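Notes > Hardware > Grippers

Two grippers, one bin, and my doubts

August - posted by the owner of this blog

Flekon says its new gripper handles "anything that fits in a bin." I put it up against our old Lustmont on the KUKA, with a blue scoop and other odds and ends to pick from.

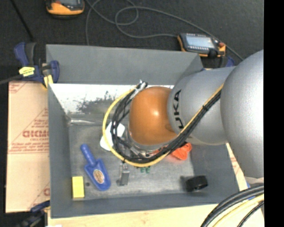
What I'd believe so far

I ran 119 picks with each. The Flekon dropped 6, the Lustmont 9. That's a gap of three, and I wouldn't spend money on it. Flat things bother both of them. I also don't love how much cable hangs off the wrist - any maker's demo would hide that. Next I'll try the Hustley controller at 80 percent speed.

Contact | Back to top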